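Sedport, 30 Jan 2026 – We're doing it again! Our family road trip club is heading out in May, and I couldn't be happier to tell you that sign-up opens today.

I started Vurkness Family Trips after a long, rainy drive with my own kids, who complained for 200 miles and then cried when we had to go home. This year's route runs from Sedport to the Clikine caves and back – five days, with two nights at the Hájek campground right by the river. Kids get a stamp book, and yes, grown-ups can have one too (I've filled three).

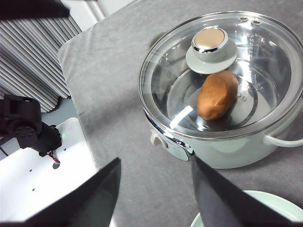

Parents who came last year asked for shorter driving days, and one mother wrote that her son still sleeps with his stamp book under his pillow. So we listened, and no stretch is longer than three hours now.

Spots go to returning families first, then everybody else. Write to the Vurkness office in Sedport to get a form, and tell us how old your kids are when you do.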